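Report on the Open Day at Nammont
Module: Introduction to Automation, second project
Author: Svenja Oberholzer
Submitted: March 31, 2022

1. Why I chose this visit

For the second project we had to visit a company or a laboratory and write about one process that is automated there. Most of my class went to the bottling plant. I asked if I could go to the open day at Nammont instead, where the household robotics group shows its work to visitors. My supervisor agreed, under the condition that I describe one task only and do not try to cover the whole building.

Nammont is a small company in the old Haslinger printing works. It has two floors. Downstairs are the workshop and the storage, and upstairs are the test rooms, which are furnished like parts of an apartment. The open day was free, but you had to register, and there were 352 names on the list at the entrance.

2. Preparation

Before the visit I read the two articles from our reading list and wrote down questions. I wanted to know:

How does the robot find a piece of cloth that has no fixed shape?
How much of the movement is decided by the machine and how much by a person?
What happens with the recordings after a test?

I was allowed to make notes. The pictures come from the cameras on the robot, and the guide gave them to our group by e-mail.

3. The program of the day

The day began with a short talk in the entrance hall. The speaker explained that the company started with a machine for sorting parcels, named Skullero, and that the work with clothes came later. For me the interesting point was the comparison. A parcel has six sides and keeps them. A shirt looks different each time it is put down, so a program that waits for a known outline will not find it.

After the talk we were divided into groups. My group went first to the workshop, where we saw spare hands and many cables on a long table, and then upstairs to the bedroom. The task in the bedroom was laundry: clothes and a basket. We stood at the side and were asked not to walk in front of the robot.

4. The laundry task

The room has a bed, a nightstand and a gray carpet. The basket does not stand directly on the floor but on a low wooden support. The guide said that this height was chosen after the first tests, when the robot had to bend too far and the arms came close to its own legs.
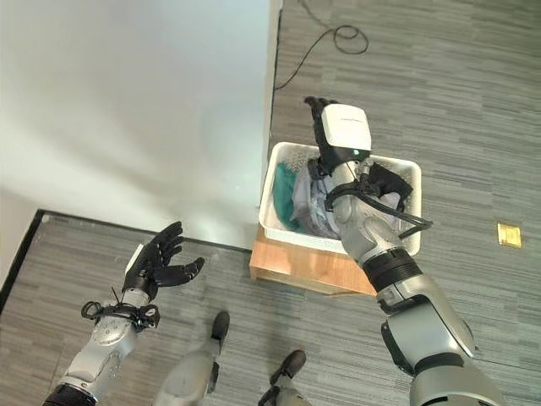
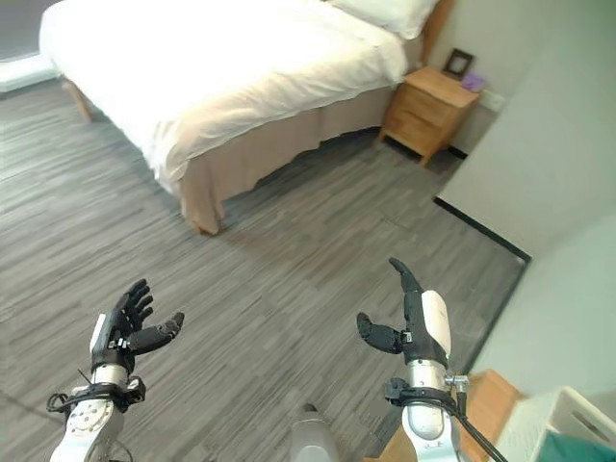
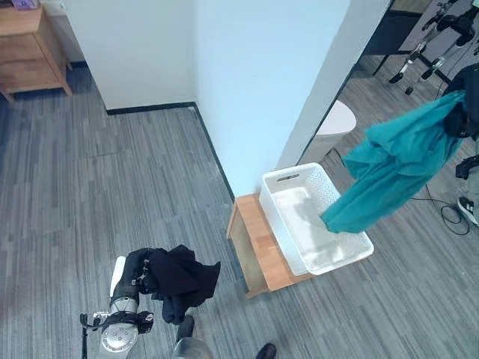
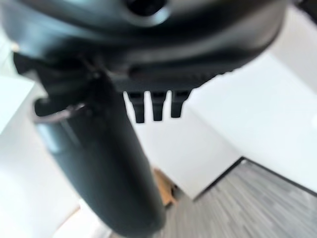 The guide explained that one complete test is called an episode. An episode has a start position, a task in one sentence and an end position. If a garment falls down, the episode is not thrown away. It gets a mark in the list, and later somebody decides if it can be used. The group wants to have 3,000 episodes of laundry tasks by the end of May, and at the time of our visit they had 530.

I asked why they use a real bed and real clothes when a simulation would be cheaper. The answer was that they use both. The simulation is good for the movement of the arms, because the arms are stiff and their size is known. For cloth it is less good. A thin fabric can stick to a second one, or a sleeve can stay hanging on a finger, and these things are difficult to calculate. I had not thought about the sleeve before.

Another visitor asked about the speed. The guide said that speed is not a goal in this phase. A person needs a few seconds to put a shirt in a basket, and the robot may take much longer. In the beginning I found this a little boring to watch, but after some time I began to look at the details, for example at which point of the cloth the hand closes. With a grip in the middle, the cloth hangs down on both sides and needs less height. With a grip at the edge it hangs long and can touch the rim of the basket.

5. Answers to my questions

For the first question I have a partial answer. The program does not look for a shirt, it looks for a good place to grip, such as a fold that stands up from the rest. The color helps if the garment is different from the things around it.

The second question was answered more clearly. For the recordings a trained operator guides the movements. Later the program learns from these recordings and is tested without the operator. The company that makes the training software is called Brurner, and it also had a table in the hall, but I came too late to speak with them.

For the third question I learned that the recordings are stored together with the positions of all joints. Every 500 episodes a part of them is checked by hand. I would have liked to see how this check is done, but it was not part of the tour.

6. Problems with my work

I had only one visit, and I could not measure anything myself. My notes about the workshop are short – we were there for ten minutes and it was loud. I also forgot to ask how heavy a garment can be, and my e-mail about this has no answer yet. If the answer comes before the presentation, I will add it to my slides.

For the class presentation I plan to use section 4 and the comparison with the parcels from section 3. I will bring a towel and a box, so that the others can try to describe the shape of both in words.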